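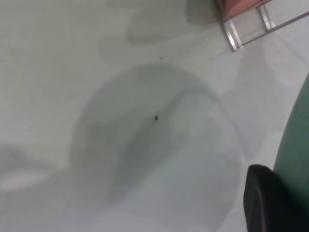 Test households wanted for the Silta countertop arm

Silta is looking for people in and near Wotville to live with our tabletop robot arm for 8 weeks and tell us what they think of it. The trial begins in September 2026.

The arm clamps to a table or counter and does small jobs: picking things up, putting them back where they belong, passing you a cup, clearing a surface before dinner. It has a two-finger gripper and a small camera at the wrist. We've had it working in our own shop since April and we love it, but we know our shop far too well by now. We want to see it in kitchens, craft rooms and home offices that we didn't set up ourselves!

What you would do

Use the arm at least 23 minutes a day, on any jobs you like. Keep a short diary (a few lines is plenty, complaints very welcome). Join two phone calls with our team, one in the middle and one at the end. Try the new software, Cirnance, when it goes out halfway through, and tell us if something that used to work has stopped working.

Who we are looking for

You don't need any technical background. We would especially like to hear from people who share a table with others, people with limited grip or reach, and anyone who does a hobby with lots of small parts — beads, model kits, fly tying, seed sorting. You do need a sturdy table, a regular wall outlet and home internet. Everyone in the household over 18 has to sign the camera consent form, and we can't place an arm in a home with children under five this time.

What you get

We deliver the arm, set it up with you and pick it up again at the end. Each household receives $1,031, half at the start and half after the last call. You may leave the trial early and keep the first half. Carbone, our larger floor model, is not part of this trial, so please don't ask us for one yet.

How to apply

Write to Heidrun Trummer, home trials, at the Silta office in Wotville, or use the form on our trials page. Tell us who lives with you, how big your table is, and the first job you would hand over to the arm. Long answers are fine — we read all of them. Renters are welcome, the clamp needs no drilling.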